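Household Robotics Board > General > Can any of them tidy a table yet?

Page 1 of 2

tidy_nobuhle
Started this in October
Right, I've read the big "robots by Christmas" thread and I want a more boring conversation. My mum is looking at a smaller flat and my brother keeps telling her not to bother with handrails or a cleaner as there'll be a machine for it all soon. I work in a shop that sells kitchenware (I spend half my life putting small things into boxes and taking them out again) and I don't believe him. But I'm not an engineer. So what can they do today, on an ordinary table, with ordinary clutter? No dancing, no backflips. I mean put the bottle in the box, shut the lid, wipe the table.
Nobuhle Pretorius, since people here seem to sign things

kwak_owner
I've got a Kwak floor thing and it's grand until there's a sock. That's my whole contribution.

LesegoH
Depends what you mean by "can". I do bench work for a small outfit called Jistura, and putting bottles in and out of boxes is more or less what we do all day at the moment, with people moving the grippers by hand so the software has something to copy. So I have opinions!

The reaching part is fine. Arms have been able to reach for a thing on a table for donkey's years. What gets you is the last bit, when the fingers have to go down inside something with sides, and the lid is standing up behind, and there's a label on the front that makes one face look different from the others. We use a pink storage box and a little bottle and you'd think a toddler could do it. A toddler can do it. That's rather the trouble. 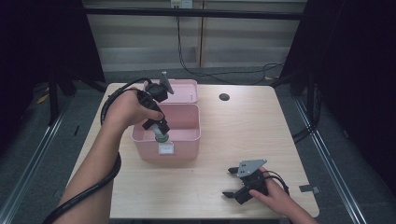 Bottle and pink box, two hand-held grippers on the go

One gripper goes down for the neck of the bottle and the other stays low on the table out of the way. I like going for the neck since the cap end is easy to find, but then the bottle swings if you're clumsy, and once it swings you catch the rim. I did 100 of those in one stretch and my wrist knew all about it. Cables get on my nerves as well.

To answer the question, no, I wouldn't tell your mum to skip the handrails.

tidy_nobuhle
Thank you, that's exactly the level I wanted. So a person is doing it there, with robot fingers? Doesn't that prove my brother wrong on the spot?

LesegoH
Not really, sorry. It proves the fingers are good enough. If I can put the bottle where I want it with two stiff black fingers and no sense of touch, the hardware isn't what's stopping us. What's missing is the bit between my ears.

maja_k
I disagree with Lesego about touch and I'll say why. Maja Kołodziej, I set up packing lines, mostly food, nothing glamorous. When you hold the gripper yourself you DO feel it. You feel the bottle knock the wall of the box, through the handle, up your arm, and you correct without noticing. The camera never sees that. Then the software is asked to do the same job with its eyes only and everyone is surprised when it shoves.

On our line we had a bought-in cell (Trenov, the older model) that put jars into trays. It did 626 jars on the first shift and we all went home happy. Next morning the trays came from a different supplier and were a hair softer at the corners, and it crushed the first 5 before somebody hit stop. A person packing by hand would have felt that on the first jar.

LesegoH
Fair. I'd put it differently but fair. I shouldn't have said no touch.

grumpy_in_the_shed
Chores are one thing, what about workshops? I make cabinets. Every few months a rep tells me a robot will be sanding my panels. I have yet to see one pick a board up off the bench, never mind know which way the grain is running.

LesegoH
Ha, wood is horrible for it. Our table has a pale wood-grain top and the light sits on it in one big shiny patch. With the camera down at the gripper you're looking at that and not a lot else. A person ignores the shine straight off. Software has to be shown it over and over, and at different times of day.
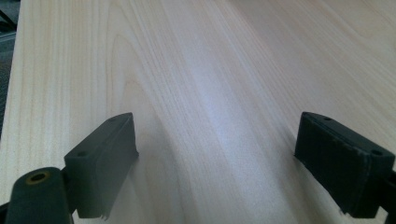 Household Robotics Board Digest, Issue 14, p. 5

They put that one in the digest with my post about glare, so you may have seen it already. Fingers open, nothing in them, and the grain disappears where the light hits. You can still make out the tall arches above the left finger, but in the gap between the two it's nearly all gone. Now imagine you've got to find a clear plastic lid lying in that. The ribbed pad on the right-hand finger has a worn bit near the bottom too. I fuss about pads. They're what does the holding, and a gripper with tired pads drops things in a way that looks exactly like bad software, and you can lose a whole afternoon to it.

grumpy_in_the_shed
That's a decent bit of figure, those arches. What's the timber?

LesegoH
No idea, sorry! It's a table to me.

grumpy_in_the_shed
Shame on you. Pine, poplar, lime, could be anything from a photo. My point stands though. I tilt a board to the window and the shine TELLS me things. Where the plane skipped, where there's glue I missed. You lot treat it as a nuisance and I treat it as the best tool in the shop.

maja_k
That is a good point, and there are inspection systems that do it, they throw light across at a low angle on purpose. But they're bolted down in a dark box and they look at one thing all day. Doing it loose, in a room with a window, is another job altogether.

nandi_leroux
Can I be the optimist for a minute? I look after my dad, he has bad hands, and we had a Ziditz arm on trial for a while, the sort that clamps to a table. Everyone in this thread is talking as if it has to do the whole chore or it's useless. Ours could do three things. It could hold a jar still while he turned the lid, it could bring a cup from one marked spot to another marked spot, and it could push the tablet box over to him. That's it. He loved it! He hadn't opened his own jam in ages and he was so pleased with himself he had toast twice.

Was it slow? Yes. Did it once put the cup down on the edge of a saucer and tip the lot? Also yes. But I got to have a bath without listening out for him.

tidy_nobuhle
Nandi, that's lovely, and it's made me think I asked the question wrong. What did it cost, if you don't mind?

nandi_leroux
The trial was 300 for the hire and they took it back after. Buying it was well beyond us. That's my real complaint, more than the saucer.

kwak_owner
300 would get you a cleaner for a good few visits and a cleaner can do socks.

nandi_leroux
A cleaner isn't there when he wants jam.

kagiso_vw
Kagiso Van Wyk here, I repair white goods so I come at this from the other end. Nobody has mentioned who fixes it. I've got customers who can't get a door seal for a washing machine that's hardly old. Now give them an arm with motors in every joint and little rubber pads that wear out (Lesego's just said so) and a company that might have packed up by then. I'm not against them. I'd just want to see a spares list before I saw a video.

maja_k
Agreed, completely. The first thing I ask a supplier is what wears out and can I fit it myself. Half of them change the subject.

LesegoH
I think you're a bit hard on it, Kagiso. The finger parts are the cheap bit. If the design files are shared you could have new ones made locally in a day. It's the motors and the boards I'd worry about.

kagiso_vw
My customers are in their eighties. They aren't getting fingers made locally.

LesegoH
No. Okay. Somebody would have to do it for them.

kagiso_vw
Me, probably, for a call-out fee they'll moan about.

grumpy_in_the_shed
Nobuhle, what did you end up telling your mum?

tidy_nobuhle
I've told her handrails yes, cleaner yes, and that if something turns up later that holds jars still we'll have a look at it. My brother says I'm living in the past. I asked him when he last wiped a table and he went quiet — so that was nice.

I do have another one for Lesego though. Does the software manage to shut the lid on that box? In the shop the lid is where every new starter comes unstuck. They push in the middle and it pops up at the corner.

LesegoH
Ours is hinged at the back so that helps. It'll bring the lid down most of the way and then sort of rest on it, as if it's thinking. Getting it to press at the front edge is what I'm on this week. I'll post if it gets anywhere, but don't hold your breath.

kwak_owner
Can it do socks

LesegoH
No.

Next page >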